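Elthorpe Modular Storage Crate System
Product reference 2444
Supplied by Nevell Educational and Workshop Equipment

Overview

The Elthorpe range is a system of stacking crates, lids, dividers and wall rails intended for nurseries, primary schools, libraries and community workshops. It replaces the earlier Carrilho range, which remains supported for spare lids and label holders only. Customers holding Carrilho stock should note that the two ranges may stand side by side on the same shelf but may not be stacked one upon the other, as the foot profile differs.

Crates are moulded in a single piece of plastic with rounded inner corners, so that small items can be lifted out and the base wiped clean with a cloth. Handles are formed on both short sides. The standard colours are orange, slate, leaf green and white. Colour matching between production batches is close but is not guaranteed, and customers equipping several rooms are advised to place a single order.

Sizes

The standard crate is 600 mm long and 264 mm high. It is suitable for shelving with a clear opening of at least 300 mm. A half-length crate of the same height is also available, and two half-length crates will sit on one standard crate when stacked. Lids are ordered separately and are not interchangeable between the two sizes.

Dividers are available in short and long patterns and slide into grooves on the inner walls. They may be removed without tools. Dividers are not suitable for carrying weight and should be taken out before a crate is used for books or tins of paint.

Sorting and labelling

Most settings find it useful to decide on the contents of each crate before labels are fitted. Items used together should be kept together, even where they differ in size or type – counting blocks, for instance, may reasonably share a crate with the glue sticks and peg pieces used in the same activity.

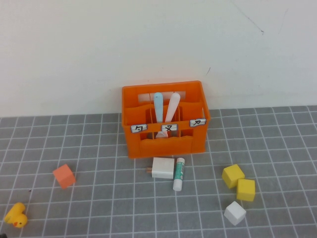

Equipment Catalogue, Issue 14, page 37

Each standard crate is supplied with one clip-on label holder, which accepts a printed card or a drawn picture. Picture labels are recommended for children who are not yet reading. Replacement cards are sold in packs under reference 3397, and a template for printing at home or in the office is available from the sales desk on request.

Adhesive labels may be used on the outer faces of the crate. They should not be applied to the handles or to the upper rim, where they will prevent the lid from closing fully.

Stacking and safety

Crates without lids may be stacked to a height of three. Crates with lids may be stacked to a height of five, provided that the heaviest is placed at the bottom and the stack stands on a level floor. In rooms used by children under five, stacks should not exceed two crates. The wall rail must be fixed to solid masonry or to timber studs, and the screws supplied are not suitable for hollow plasterboard.

The crates are not intended for the storage of food without packaging, nor for solvents, batteries or hot items. They must not be used as a step or seat.

Cleaning and care

Wash by hand in warm water with a mild detergent and allow to dry before replacing the lid. Abrasive pads will dull the surface. Crates may be kept outdoors under cover, although long exposure to strong sunlight will fade the orange and green colours in particular.

Ordering and delivery

Orders may be placed by schools, public bodies and private customers. Delivery to mainland addresses is made by our carrier, Nostereo, between 8.30 am and 4 pm. Orders for term-time storage refits are best placed by the end of May, as demand rises considerably before the summer break.

Damaged or missing parts should be reported within seven days of delivery, quoting the order number and the product reference. Unused goods may be returned in their original packaging within thirty days. Printed labels made to order cannot be returned.

Enquiries concerning schools and nurseries should be addressed to Štěpánka Danko, Education Sales. Enquiries concerning workshops, wall rails and spare parts for the Carrilho range should be addressed to Afonso Henriques, Technical Support.

Related items: standard lid; half-length lid; short divider; long divider; wall rail with fixings; label cards (3397).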